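The Gripper That Lied to Me

By Emil Auer

I have been fooled by software before, but February was the first time I got fooled by a pair of fingers. I test household robots in simulation for a small outfit called Plamomora, and most days that means I drink too much coffee and watch a white two-armed machine practice chores in made-up rooms. The rooms have names. The one this story is about is called Incombe, after the street where the guy who built it used to live, and it has a dark red wall and a wood floor that I would never pick for my own place.

The chore was simple enough. Drive up to the long white cabinet, reach over the front edge, touch nothing you weren't asked to touch, and come back with an item. We had run it so often that I'd stopped paying attention (you can see where this is going). The control stack is called Trukum, and by then Trukum was passing every batch we gave it. Out of 390 runs in the overnight set, the log said 390 good grasps. I actually sent my boss a little party hat.
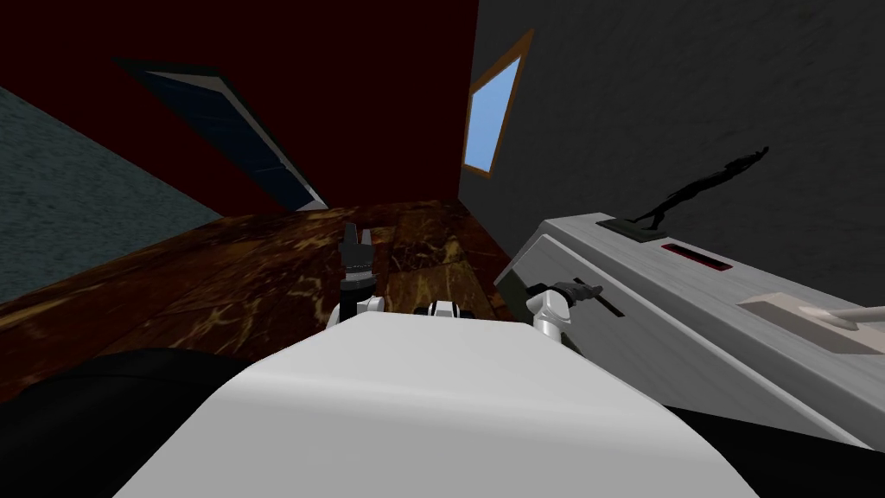
So how can a robot report a good grasp when its hand is empty? It checks a number that is supposed to stand for holding something, and if that number is wrong, the robot believes it all the way to the drop-off point.

In our case the number was motor effort. When the fingers close on a solid thing, the motors have to push, the effort goes up, and Trukum calls it a grasp. Fine! Except that a setting had been changed in January so the simulated finger joints had more friction in them, which somebody thought would look more like real hardware. After that the motors were working hard all the time. Closing on a spoon, closing on air, it was all the same to the robot. Every single squeeze cleared the bar.

I found out by accident. I wanted a nice clip for a talk, so I opened run 37 and let it play while I ate lunch. The arm went out, the fingers shut on nothing, and the robot backed off and carried that nothing across the room with great care. Then it let go over the bin and marked the job complete. I put down my sandwich and opened run 38. Same thing. I kept going until I had seen enough to feel sick.

You might be thinking, well, who cares, it's a pretend room. I thought so too for maybe a minute. But the same check was on its way to a real arm at Gruber, the shop that does our hardware trials, and over there people stand near the thing. A robot that thinks it is holding a glass when it isn't is mostly a nuisance. A robot that can't tell whether its fingers have met anything is a different animal, because our rule for stopping on unexpected contact was reading that very same number. If it's always high, a finger caught in there looks like an ordinary day.

I called Gruber and asked them to pull the update. They had it loaded and scheduled for the next morning. That phone call is the part I still think about when I can't sleep. 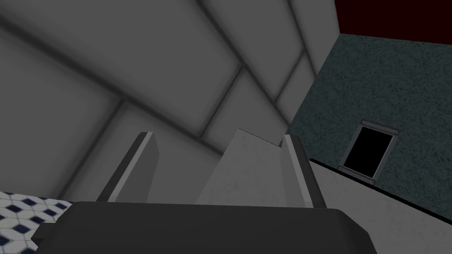 Issue 3 | Page 916

Fixing it took us longer than breaking it, of course. The friction setting went back to where it was in an afternoon. The harder part was the check itself, and we argued over that for most of the month. I wanted to look at how far apart the fingers ended up – if they close all the way, they can't be holding much. My coworkers pointed out that a sheet of paper would fail that test, and they were right, and I was grumpy about it.

What we have now uses the gap between the fingers and the motor effort together, plus a short lift where the wrist feels for added weight. The contact stop got pulled out entirely and runs on its own signal. It's slower. We also mix in runs where the item has been taken away on purpose, and if the robot claims a grasp on any of those, the whole batch is thrown out and I get an email in red letters.

I've had two of those emails so far. One was a real bug in the wrist reading. The other was me, putting the spoon back when I was supposed to leave it out.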